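Re: [Plalldale-Kitchens] Countertops: replace, cover or live with it?
Posted to the list 26th December

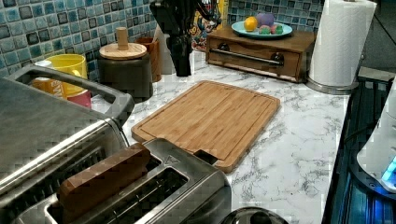
The corner by the backsplash, with the cutting board at its usual angle.

I read the message below twice before answering, because I wanted to be fair to it. I've quoted the parts I'm replying to and left out the rest, which most of you will still have.

> We had the Stomiver people out to measure and I have to say I was
> impressed. They explained that a marble-look surface like the one
> most of us have dates a kitchen more than anything else in it. Their
> quote for our run of counter was 3,399, which covers taking out the
> old one and cutting the new one around the sink. I know that sounds
> like a lot but when you think how many hours you spend in there it
> really isn't.

I'd be careful with "they explained." A firm that sells countertops told you your countertop was the problem. I would expect a firm that sells faucets to have views about your faucet.

Mine is the same sort of thing, white with gray veins, and no, it isn't marble and it has never fooled anyone who put an elbow on it. I've been rude about it on this list before. But what I ask of a counter is that it be flat, wipe down, and let me see where the crumbs are. White with gray in it does that tolerably well. The dark speckled stuff in our last place hid crumbs beautifully, and I can tell you what that led to in the summer.

> The other thing they pointed out was the tile. They said the small
> mosaic squares with dark lines between them make the whole back wall
> look busy, and that one big panel in a plain color would make the
> room feel about twice the size.

Twice the size! Did they leave a tape measure?

I like my mosaic. Blue, teal and dark gray, small and glossy, and if you sit with a cup of tea long enough you start finding patterns in it. I'll grant that lots of little tiles means lots of little lines between them, and those lines do need scrubbing. I do mine with an old toothbrush and baking soda every February, and it takes an afternoon and I complain all the way through. I priced the plain panels once, out of curiosity, and the one I liked came to 648 before anybody had touched a wall. That's a great many toothbrushes.

I would also ask anyone who has had a plain panel in for more than a couple of years how it looks behind the stove. We had two people here who were very pleased with theirs the month it went up, and I notice we haven't had a follow-up from either.

> What sold me though was their "clear counter" plan. Everything that
> lives out on the surface gets a home in a cabinet and you only bring
> it out to use it. Toaster, canisters, boards, mugs, the lot. They say
> you can do it in a weekend and you'll never go back.

This is the bit I wanted to write about, and I'm sorry it has taken me so long to get to it.

I tried this. Different name, same idea, out of a library book. I lasted 4 days. The toaster was the first to come back out. It's a big brushed steel thing with a curved carrying handle over the top, and you might suppose a handle like that would make it easy to put away. It makes it easy to lift. Putting it away is another matter, as the handle then has to fit under a shelf, and in our kitchen the only shelf tall enough was the one with the stockpot. So the stockpot moved, and then the stockpot was on the counter. I don't see what we gained.

Then there are the crumbs. A toaster on a counter sheds its crumbs on the counter, where you wipe them up. A toaster in a cabinet sheds them in the cabinet. The library book had nothing to say on this point and I'd be interested to know whether Stomiver has.

The cutting board came back next. Bamboo, with a groove all the way around for the juice. The groove is the one feature I'd tell anyone to look for, never mind what the board is made of. I was told when I got it that bamboo would never stain and never dull a knife. I didn't believe either and I was right about one of them (beets). It lives out flat in the middle of the counter, on the diagonal. I've been told off for the diagonal. All I can say is that I'm right-handed, I stand where I stand, and my arm comes at it from that side. If I square it up to the wall it has drifted back by supper.

The gray canister with the wooden lid did go in a cabinet, and stayed there longest, and I'll admit the counter looked nice without it. But it has a tall knob on the lid, so it's the same story as the toaster handle. Whoever designs these things seems to picture them standing in the open with plenty of air above. Fine, then that's where I'll stand it. Mine was an Azar, if anyone's asking, or that's what the receipt said. The lid is still a decent fit, which is more than I can say for the set with the rubber rings that everyone here was so excited about.

As for the yellow mug, I have never understood the case for putting away a mug you are going to want again in an hour. It stands at the back, behind the box and the container that get opened every day. Is it tidy? Not especially. It's a bright spot in a gray month and it's within reach of where the kettle goes.

> I'm thinking of asking if they would do a group rate for the list if
> enough of us signed up. Would anyone be interested?

No, thank you, but I won't try to talk the others out of it. I'd only ask that before anyone signs they get answers to a few things in writing:

- What happens if the wall behind the old counter isn't straight. In these houses it won't be. Our neighbors were told it was "included," and then it was included up to a point.

- Whether the tile survives. If the old top comes out, the bottom row of mosaic is very likely coming with it, and I'd want to know who is matching it and out of what box.

- Whether you can see one of their counters in a kitchen where people cook. I don't mean the showroom. The one out by Fullel has a bowl of lemons on it and nothing else, and I'm fairly sure they were the same lemons both times I went.

- How long you'll be without a sink. They'll say a day.

If you want something to do in the meantime that costs next to nothing, this is what I did instead of the clear counter business, and it has held up so far:

Take everything off and wipe the whole surface, right into the back edge where it meets the tile. Leave it all on the table overnight. In the morning, put a thing back only when you reach for it. Whatever is still on the table after a week can go in a cabinet or out of the house. I ended up getting rid of some 80 percent of what had been out there, mostly jars and a bread bin that never closed. What came back is more or less what you see, and I haven't felt the need to send the rest after it.

I may be wrong about all this. I was wrong about induction, as several of you have been good enough to remind me. If the original poster goes ahead, I hope we'll get a report once it's been lived with for a year, including the crumbs.

One unrelated question while I'm here. Does anyone have a way of getting tea marks off the pale veined kind of counter that doesn't take the shine off with them? The baking soda paste works, but I've got a dull patch now where I was too keen, and I'd like to leave it at the one.

--
You are receiving this because you subscribe to Plalldale-Kitchens.
Please trim quoted text when replying to the list.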